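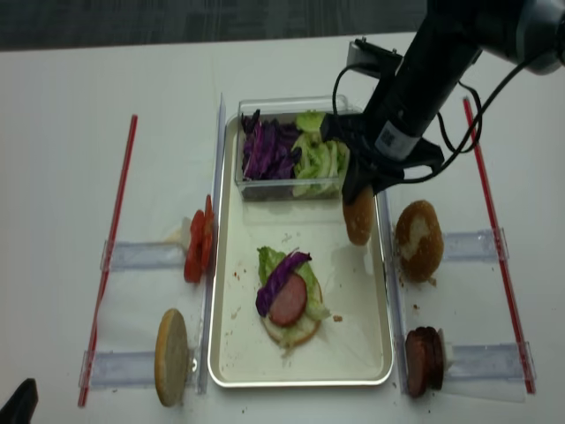
The hard part is the bread, the engineer at Kavel told our group before we had even asked something. Bread is soft, and two buns are never the same, so the arm must close its fingers enough to hold and not so much that it leaves a mark. I wrote this sentence in my notebook, and it became the subject of my report.

Our class visited the open day of Kavel in Bendurholm on a Saturday in June. The company builds small test stations for kitchens, and the one we saw is called Bollitcombe. Visitors stood behind a line on the floor. We were allowed to ask questions between the runs, and I stayed for four of them.

What interested me most was the preparation of the table. In our school project we let the arm search for each part with the camera, and it often failed. At Kavel the ingredients stand upright in clear plastic holders beside the tray, so the gripper can take them from the side. The cabbage and the lettuce are different. They stay in a container with two compartments, and I was told that picking leaves is still the slowest step.

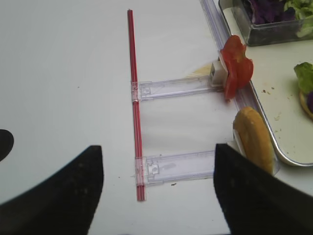

Fig. 2. Tomato and bun at the side of the tray, from the gripper camera.

For our own station I propose to build eight simple holders before we change any code. I would also like to test the grip on real bread, because until now we used only foam.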